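Teaching the Grippers to Fold: Collecting Cloth Demos at Home

Part 3 of the two-hand build. If you skipped the printing and the wiring, go back, because nothing on this page will fix a jaw that rubs.

By now you should have two hand-held grippers that open and close when you squeeze them, each with its camera seated and its cable clipped down. Mine took until December, mostly thanks to a set of pivot pins that were the right size in the listing and a different size in the bag. The plan is to record yourself doing a chore with the grippers as your only hands, then train on the recordings and let the arm have a go. The chore is folding. I chose it because I dislike it, and by the end of a Thursday evening I had done more of it than in the previous year.

What you need

Two finished grippers
A laptop running the Brolidow recorder, 800 MB free per session at the very least
A cloth in one plain color, pillowcase size or a bit bigger
A bed or a table you can get at from two sides
Patience, or a podcast

Step 1. Check the jaws
Close each gripper on a strip of printer paper and pull. If the paper slides out, add another layer of grip tape to the inside of the jaws. If it tears, you have overdone the spring. Wiroj Prasertsri, who drew the original linkage for the Berndale shop, used to say that a good jaw should hold a sock and respect a potato chip. I have never passed the chip test.

Step 2. Set the gap
Open fully and look straight down between the jaws. The gap should be even from tip to base. A crooked gap makes the cloth roll out sideways the moment you lift, and you will blame the software for a week.

Step 3. Sync the clocks
Start both recorders, then tap the gripper tips together, hard enough to show in the motion data. Do this at the start and again at the end. I skipped the end tap on my first batch and lost 16 takes to drift.

Step 4. Route the cable
Leave enough slack to reach across your body, plus a little. Too short and it yanks the gripper at the top of a fold. Too long and it joins in with the folding. The Jenelia build clips it up the forearm, and if you own a sleeve that stays put, copy them.

Step 5. Record a take
Lay the cloth down flat-ish. Pinch a corner, lift it clear of whatever is underneath, carry it over, set it down, let go. Move at about half the speed you think is slow. Keep the jaws in view of their own camera, and don't reach in with a bare finger to straighten something. The arm has no bare finger and will be very confused about where yours came from.

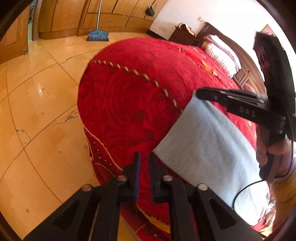
Pinch the cloth and only the cloth. On a bed the jaws are happy to collect the cover as well, and you then get a beautiful recording of somebody remaking a bed in one grab. Come in at a low angle, close gently, lift an inch and check before you commit.

Step 6. Shuffle things
Turn the cloth a bit between takes. Start from the other corner. Stand on the other side. I changed the cloth every 23 takes, for no better reason than that I'd run out of ways to be bored by the previous one.

Step 7. Throw out the bad ones
Dropped corners can stay if you recovered from them. Delete anything where the cable snagged or you stopped to answer the phone. The Vlček script flags takes with a long pause in the middle - it also flags anyone who folds thoughtfully, so look before you delete.

Export the rest, back it up twice, and leave the grippers plugged in overnight. Part 4 covers training.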